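Trornidach @trornidach_notes
Aug 29, 2025

1/ I've had the Flirnano hand-held gripper kit on loan for three weeks and I'm sending it back in September. A few people asked for a review before they order, so this is a thread. I paid the shipping both ways. Trondstead, who sell it, haven't seen any of this.

2/ What you get for 900 dollars: the gripper, a camera mount, a charger, two sets of finger pads, a foam-lined case and one seat on their upload service, which is called Amadi. You supply the hands. The second seat is extra and I'll come back to that.

3/ My use is household tidying. Folding, putting away, clearing surfaces. We collect demonstrations in real homes and train a policy on them for a two-arm setup in the lab. If you do bench assembly or lab work, weigh what I say accordingly.

4/ Setup. The quick start card says 5 minutes. It took me closer to half an hour the first time, mostly because the calibration page wants a flat, evenly lit sheet and the sheet in the box had been folded. I printed a new one on card stock and it went through on the first try.

5/ After that, the daily startup is quick. Power on, hold still until the tone, open and close the fingers fully twice, go. If you skip the open-close the width readings drift and Amadi rejects the whole session later. It should warn you on the spot and it doesn't.

6/ Grip feel. The trigger is lighter than on the last kit we used and the return spring is soft. Good for long days. Less good for anything heavy – I couldn't keep a full bottle of detergent level with one hand, and gave up on it.

7/ Cloth is where it does best. Towels, T-shirts, pillowcases all came up cleanly from a flat surface on most tries. Thick padded things are harder. You have to find an edge, and if you grab the middle the fingers slide off the top.

8/ The finger pads are the part that wears. Mine started to lift at one corner after the second week. Swapping them is easy, two small screws each. I'd order a spare set with the kit. Hadiza Shehu has the same kit across town and hers haven't lifted, so it may be my batch.

9/ Weight. Fine for the first hour. By the third my wrist knew about it. We settled on 33 short takes per person per day and then a change of hands, meaning a change of person. Ebere Sani is left-handed and had no complaints. The trigger works the same from either side.

10/ Tracking. Good in rooms with stuff in them. Poor against bare walls. If you turn toward a big blank area and stay there, the position estimate starts to wander and you see it in the replay as a slow slide sideways. Keep some furniture or a window in view and it mostly behaves.

11/ Motion blur is my main complaint. In ordinary indoor light the exposure runs long, and quick wrist turns smear. Amadi has a blur score but it's for the whole take, so a take with one bad swing and a lot of good footage gets the same number as one that is soft all the way through.

12/ I asked support about locking the exposure. Jianhua Tang answered the next morning and sent a config file that does it. It works. It's also missing from the manual, so if you buy one, write and ask for it on day one.

13/ What helped more than the config file was slowing down on the approach. Lift your arm, pause, then reach. 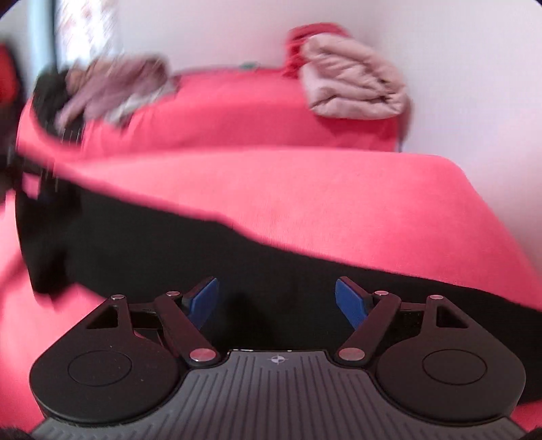 14/ The pause costs you a second or so per take and the pass rate went up enough that I stopped arguing with people about it. Krishnamoorthy Pillai put it on a sticky note inside the case lid. I'd leave the note in for the next borrower but Trondstead will probably peel it off.

15/ Amadi itself. Upload is slow on home internet, so plan to do it overnight. The replay viewer is good. Search is by session only, and you can't tag single takes. For a team of more than two people that gets old fast. Damilola Danladi wrote a short script that keeps tags in a spreadsheet and matches them up by time. She says she'll share it if you message her.

16/ The second seat. 900 buys one login. If two people record on the same day from the same kit, the service files everything under one name. We wanted to compare people, so we had to pay for another seat. I think that should be in the box at this price.

17/ Battery. One charge lasted through a full recording day with the pauses we take. The charging port is on the underside, so you can't set the kit down flat while it charges. Minor, but you'll notice it on a crowded table.

18/ Compared to building your own: the parts would cost you less. You'd then spend the time on calibration and sync, and I've done that once and don't want to again. For a group with a good technician, building still makes sense. For everybody else I'd look at a kit, this one or another.

19/ Would I buy it? For soft goods and light objects, yes, with spare pads and the exposure file. For kitchens, I'd wait. They say a stiffer spring is coming but couldn't give me a date, and I don't buy on promises.

20/ Things I didn't test: outdoor use, two kits running in sync, the phone app. Please don't ask me about those. If you've run two in sync, reply with how it went and I'll repost.

21/ Correction to 8 – the screws on the pads need the small driver, and it isn't in the case. Mine came from an eyeglass repair set.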